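Used Car Listings and What They Leave Out
Project report, Consumer Writing seminar
Jomar Panganiban

So my project started because my cousin was shopping for a used SUV and kept forwarding me listings, and after a while I noticed they all sounded like the same person wrote them. Everything was "sporty yet refined." I asked Professor Ashworth if I could make a project out of it and she said yes, as long as I counted something. Fine!

I collected 150 listings for used crossovers and small SUVs from three dealers: Stilik, Dukstead and Fitzgerald. I saved them all in March so the prices would be comparable. Then I went through each one and marked whether it gave the mileage, the number of past owners, any accident history, and the age of the tires. (Tires were Morag Chisholm's idea. She sat next to me all semester and had just paid for a new set, so she had feelings on the subject.)

The result that surprised me most was accident history. Only 68 of the listings said anything at all, even just "clean report." Mileage was nearly always there, but often way down under the paragraph on cup holders and cargo room. Tire age showed up in 3 listings, all from Fitzgerald, and all three were the same salesperson, I'm pretty sure, going by the exclamation points.

I also added up the extra fees wherever a listing spelled them out. The worst one was a Dukstead hatchback-ish thing with $2,212 in doc fees, "protection" and something called a prep package. I called and asked what the prep package was. The guy said it was prep.

My coding got messy in the middle. I started out counting "well maintained" as service history and then changed my mind, so I had to go back and redo the whole Stilik pile over a weekend. Shiela Tolentino checked a batch of them for me without seeing my answers, and we mostly disagreed on what counts as naming a past owner. "Driven by a local family" was the big fight. I ended up saying no.

If I did it again I'd add private sellers, who write shorter ads but will tell you flat out that the back window sticks.
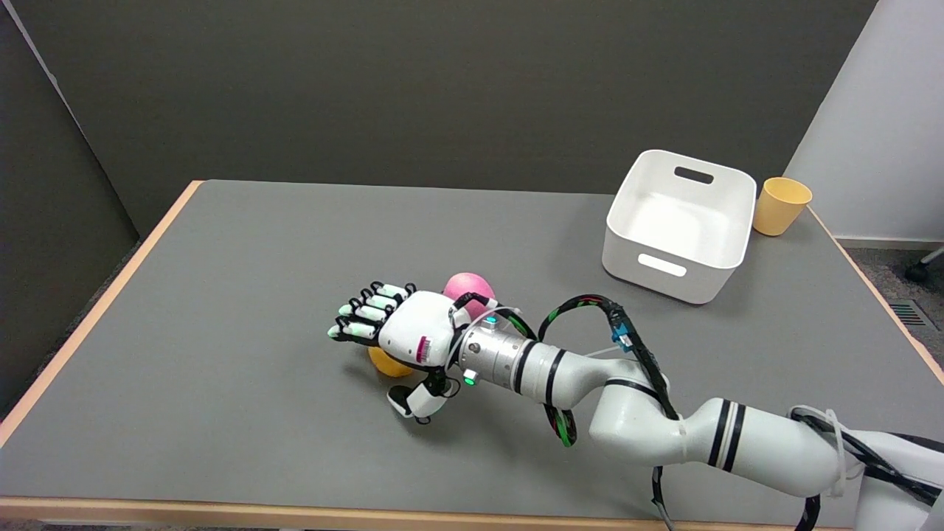

I'd also want to go back a month later and see which cars had sold, and whether the ones with the accident line filled in went any faster. My cousin bought from Fitzgerald, by the way, after asking for the tire dates.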